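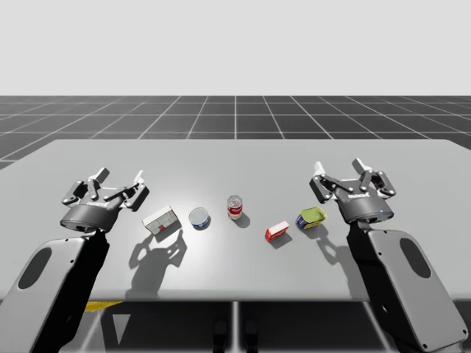 Page last changed: May 18, 2022

Surnar Work Table, Series 138
Institutional furniture for schools, libraries and public offices

The Surnar is a fixed-height work table supplied to institutions for shared rooms in daily use. It is offered for mail rooms, book repair rooms, classrooms and sorting areas. The table is made to order at the Fallahi plant in Reratville and delivered with all hardware.

Top
The top is supplied in light gray with a smooth matte finish. Front and back edges are straight, so that two tables may be placed back to back. Tops ordered at the same time are finished together. Tables added to a room at a later date may differ slightly in shade, and customers who require a close match should request a finish sample before ordering.

Load
The table is rated for 600 pounds, evenly spread. The rating does not apply to weight placed on one corner, or to persons standing or sitting on the top. Vises and paper cutters may be bolted through the top only where the optional support plate has been fitted.

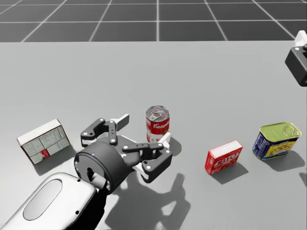 Surnar tabletop in light gray.

Assembly
Two persons are required. Place the top face down on a clean blanket, attach the legs by hand, and tighten the bolts only after all four legs are in position. Turn the table upright by lifting it at both ends; it must not be tipped onto its legs. The leveling feet are then adjusted from the floor. All bolts should be checked again after 90 days of use.

Care
Wipe with a damp cloth and mild soap, then dry. Scouring pads, bleach and furniture polish will leave shiny patches on a matte finish and are not covered by the warranty. Tape residue may be removed with rubbing alcohol on a soft cloth. Hot plates and glue pots require a mat.

Warranty
The top and legs are covered for three years from the date of delivery when the table is used indoors. Normal wear to the finish, water damage at the edges and changes made by the customer are excluded. Claims are to be sent in writing with the order number.

Ordering
Orders are accepted from institutions and registered dealers. Please state the room in which the tables will be used, the width of the narrowest doorway on the delivery route, and whether an elevator is available. Replacement feet and bolts are sold separately.

Related products
Ploria stacking stool
Ploria drawer unit, for mounting under the Surnar top
Support plate for Series 138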